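Plitari Robotics Club: Frequently Asked Questions

Do I need to know how to code?
No. You need to be able to pick up a piece of fruit and put it in a tray. If you have eaten lunch unassisted, you meet the entry requirements. The coding people meet at 6 p.m. and are happy to have you later.

What does the fruit project involve?
Members use hand-held grippers to move fruit, over and over, and every move gets saved as an episode. We have 1,811 so far and want 600 more before the Bresedell student meet in July. Mandarins are the easy ones, and beginners always ask for them. 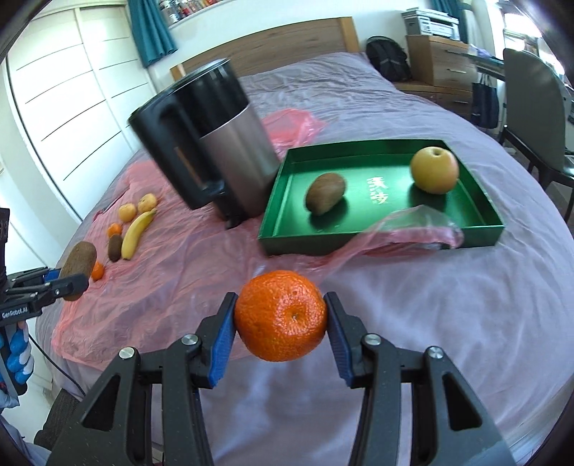

Can two people work at once?
Yes, and we prefer it. Agree on who gets the kiwi before you both reach for it. The Steditz team lost an evening to this.

How slowly should I move?
Slower than that. Bring the fruit over the tray, pause, lower it, open the jaws. Dropping it from a height is a throw, and throws get deleted. We deleted 286 of them last term. 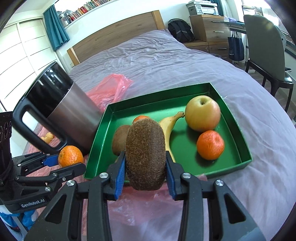 Kiwi over the green tray, fruit already inside.

Where do you meet?
Wherever there is a flat surface, a term we apply generously. A bed is fine. Put plastic down first and start each round with the tray empty and the fruit together on the sheet.

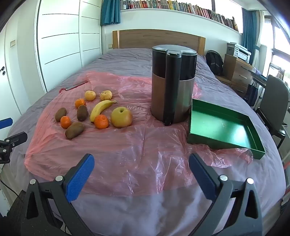 Then leave the layout alone until both operators are ready. Tidying up between takes is a kind impulse, and please resist it.

Is there a fee?
55 a term, which covers gripper pads and produce. Bruised pears go to whoever bruised them.

Who is Mikuš?
Our file server. It is full. Please delete your test runs.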